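Umstead Community Kitchen
Opening safety checklist, with inspector's comments
Date of walk-through: 7 March 2024

Overall: PASS, with two items to fix before the next rental group comes in. I love doing this kitchen. It has come such a long way since the October visit, and whoever has been looking after the drains deserves a big thank you!

1. Exits and walkways

Back door opens fully from inside without a key: OK
Hallway clear to the street door: OK
Exit signs lit: OK
Comment: The hallway used to be where every folding chair in the building ended up, and now you can walk straight through with a stockpot in your arms. Wonderful to see. Please keep the hand truck on the pantry side of the door.

2. Fire

Extinguisher gauge in the green: OK
Fire blanket within reach of the range: OK
Hood filters clean: FIX
Comment: The two left-hand filters are tacky along the bottom edge. Soak them overnight in hot water and degreaser, rinse, and let them dry completely before they go back in. The right-hand ones are spotless, so somebody clearly knows how it's done. Also, the extinguisher tag has slipped behind the bracket. Turn it to face the room.

3. Gas and range

Burners light on first try: OK
Shutoff valve labeled: OK
Knobs tight: OK
Comment: The new label on the shutoff is big, red and readable from the sink, which made my morning.

4. Electrical

GFCI outlets tested with the button: OK
No cords across the sink: OK
No extension cords in use: OK
Plugs and cords free of cracks: OK
Comment: All 9 counter outlets tripped and reset the way they should. The Gritora mixer has a fresh cord and it runs beautifully. Don't put the waffle maker and the kettle on one circuit, please, even on pancake mornings (I know, I know, that's exactly when you want both). Crumb trays go out to the trash at the end of every session, and small appliances get unplugged by the body of the plug, never by a tug on the cord.

5. Cold storage

Walk-in at or below 41 degrees F: OK
Thermometer in each unit: OK
Raw meat on bottom shelf: OK
Everything dated: FIX
Comment: Three tubs of soup with no date and no name. It smelled terrific, but undated food has to go. There's a roll of Eltus labels on top of the reach-in and a marker on a string next to it, so this should be an easy one. The door gasket on the walk-in is holding well after its replacement.

6. Hand washing and cleaning

Hot water at hand sink: OK
Soap and paper towels stocked: OK
Sanitizer test strips on hand: OK
Comment: Strips were in date and there are plenty of them. Change the bucket when the water turns cloudy, whatever the clock says.

7. Counters and floors

Surfaces sound, no chips or open seams: OK
Mats flat: OK
Floor drains running: OK
Comment: Stone counters are a joy to clean but they do need resealing now and then. Try the water drop test: put a spoonful of water on the surface and leave it for ten minutes. If it leaves a dark patch, it's time. Skip vinegar and lemon cleaners on stone and use mild dish soap. Speckled patterns hide crumbs and small spills very well, so wipe by touch as well as by eye, and get right into the corners.
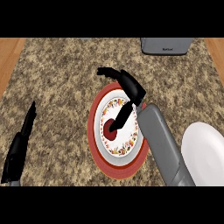
Once the filters and the soup labels are sorted, initial both lines on the copy by the pantry door and leave it there for me to pick up. Keep up the great work!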